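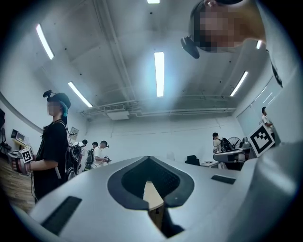

Fluorescent tubes and the cost of leaving them up

25 Jul 2021

The lighting manager at Fustevent looks after 26 buildings, most of them put up when the fluorescent tube was the only sensible choice for a large ceiling. Fustevent runs workshops, training rooms and small offices on behalf of their owners. We spoke at its Skirkstead site, where a survey of the fittings had just been finished.

The survey found 271 fittings, of which 218 still hold fluorescent tubes. The rest were changed to LED in two earlier rounds of work. "People assume the old ones are failing," the manager said. "Most of them are fine. A tube in a decent fitting with a modern ballast will run for years. The question is what you do on the day it stops."

The ballast is the part that limits the current through the tube. Older magnetic types hum, and they let the light flicker at twice the mains frequency. Electronic ballasts run the tube at a much higher frequency and do away with both faults. At Skirkstead the two kinds are mixed, sometimes within a single row, and the drawings do not record which is where. "You find out by listening," the manager said, "or by taking the cover off."

There are three ways to convert. The first is to put an LED tube into the existing fitting and leave the ballast in place. It is quick, but the tube has to suit the ballast, and the ballast goes on drawing power and ageing. The second is to wire the ballast out and feed the LED tube directly from the mains. The third is to replace the whole fitting.

The manager prefers the third for rooms in daily use and the second for stores and corridors. "If you rewire a fitting, you label it. Someone will come along later with a fluorescent tube from the back of a cupboard and try it. I have seen unlabelled ones in buildings we took over, and we treat every one of those as suspect until it has been opened."

Nemance, the contractor for the earlier work, fitted new panels in the Pacheco building, a long room with white walls and a low ceiling. The occupants complained within a fortnight. Measured at desk height the light was well within the specification, and it was the glare they disliked. "The old diffusers spread the light over a wide area. The new panels were smaller and brighter, and the walls threw it back. We turned the output down and changed the covers. We should have tried one bay first."

Colour is the other common source of complaint. A cool white tube beside a neutral white one is obvious to anyone in the room, even when both give the same level of light. Fustevent now buys one colour temperature per building and keeps spares from the same batch where it can.

Dead tubes contain a small amount of mercury and cannot go in the general waste. They are stored upright in a lidded container and collected when it is full. Broken ones are bagged separately, with the room aired first.

Work at Skirkstead starts in August with the stairwells. The manager expects the main rooms to take longer, as the ceiling void has to be checked before any of the old fittings come down.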